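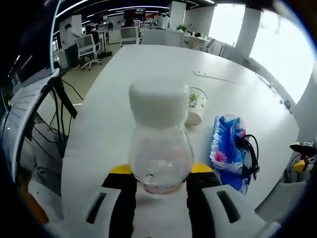 Tabletop manipulation: the new segmenter is in, and it's fast

February was a good month for the perception side of the Lodora stack. The segmenter that splits long hand-held gripper recordings into usable pieces has been rewritten from the ground up, and as of Friday it runs on every session that lands on the Abernathy server. If you have a job in the queue you're already using it!

A quick refresher for readers who mostly follow the planning work. A recording session comes in as one long take per gripper, with video and a pose track. Before a policy can learn anything from it, we need to know where each attempt starts, where the fingers close, where they open again and where the operator is just moving back to a rest position. The old tool did this from finger width alone. That's fine for blocks and terrible for bottles, cups and soft packages, where the fingers may stop well short of closed or keep creeping inward for a second after contact.

The new one, which we've been calling Tudent since a typo in the first commit message, looks at three things together: finger width, the speed of the wrist, and whether the patch of video between the fingertips has stopped changing relative to the gripper. The last signal is the fun one. When an object is held, it moves with the fingers and the patch goes quiet while the background streams past. When the object is let go, the patch wakes up within a frame or two. We didn't expect such a simple cue to hold up on clear plastic, but it does surprisingly well, mostly because caps and labels give it something to hang on to. 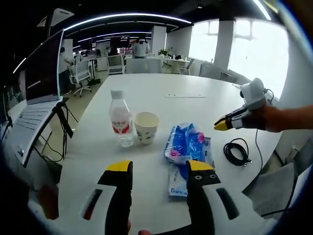 Two-gripper sessions were the other big headache. Each device keeps its own clock, and until now we lined the tracks up by hand from a tap at the start of the take. Tudent does it from motion. It takes both pose tracks, finds the stretch where they agree best on who moved when, and solves for the offset. On our check set of 53 sessions it matched the hand alignment to within 2 frames on all but one. The odd one out had a dropped chunk in the pose track, so it now gets flagged instead of quietly shifted.

Speed is better too. The old tool would chew on a batch of 1000 clips overnight. The new one finishes in 18 minutes on a single workstation, which changes how you work – you can tweak a threshold, go get coffee and come back to a full set of cuts to look at.

Still on the list:

Soft packages. Thin wrapping crinkles and flashes under window light, and the quiet-patch test reads that as motion. The current workaround is to widen the time window when brightness jumps, and it costs us some precision on the release point. A better fix is being tried on the Sudusness branch, using optical flow with the brightest pixels masked out.

Lens distortion. The patch sits near the lower part of a very wide view, and we undistort the whole picture just to read a small piece of it. Undistorting only the patch should be an easy win for someone with a free afternoon.

Regrasps. If an operator opens slightly, shifts and closes again, Tudent calls it two attempts. The planning people would like it kept as one. The people training grasp policies would like it kept as two. For now there's a switch called merge_regrasp, off by default, and the manifest records which way it was set.

Old manifests still load, but the field called grip_end is now release_start, so check your scripts before you rerun anything from January. The viewer has been updated to show all three signals under the video, and scrubbing through a session with the patch trace running below it is oddly addictive – open one of your own takes and try it. Bug reports go in the usual tracker under "segmenter", with the session name and the time of the bad cut.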